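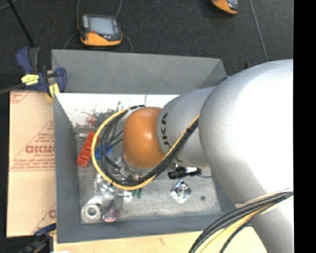 Two-finger gripper vs. suction for mixed small junk in a bin?

Asked by Ruoxi Liao, 20 October 2023

I'm picking assorted small stuff out of a gray bin with a KUKA arm. Tape rolls, markers, odd bits of plastic, metal parts, things in clear bags. I've run the same 40 picks with two end effectors, a Pirkley parallel gripper and a Jirnum single-cup vacuum, and I can't decide which one disappoints me less.

The Pirkley is fine until something leans against the sloped wall, at which point it pushes the thing politely down the slope and closes on air. The Jirnum loves flat surfaces and has no idea what to do with a roll of tape (it goes for the hole. Every time.) Clear bags defeat both of them, and also my depth camera, which considers them a rumor.

Totals over all my runs: 198 attempts with the Pirkley, 37 of them misses. I don't have a fair number for the vacuum, as I kept stopping it to move the hose. Budget for a third option is $2000. Do I buy something else or fix what I have?

3 answers

Awuor Odera
Fix what you have first. Misses against the wall are usually a grasp angle problem and you'd take them with you to any new gripper. Tilt the approach so the fingers come in parallel to the slope, and put thinner fingertips on. We printed ours and they break now and then, so print a bag of them.

For the vacuum, swap the cup for a small bellows cup and mask out the center of anything ring-shaped before you choose a pick point. Also look at your cables. A big loop near the wrist will drag on the bin edge once you start tilting, and you'll spend a week blaming the planner. I spent a week in September blaming the planner.

Bags: light from the side, low. It helps the camera some. It won't make you happy.

Zawadi Masanja
get a Coduvier, we have one and its great

Tumaini Okoth
We do have one, same lab. It is great on boxes. It has never picked up a marker that I know of.

I'd add to Awuor's answer that you should log the misses by object before spending anything. If most of the 37 are the same two items, you have a two-item problem. And finish the vacuum runs without touching the hose, otherwise you're comparing a gripper to a hose.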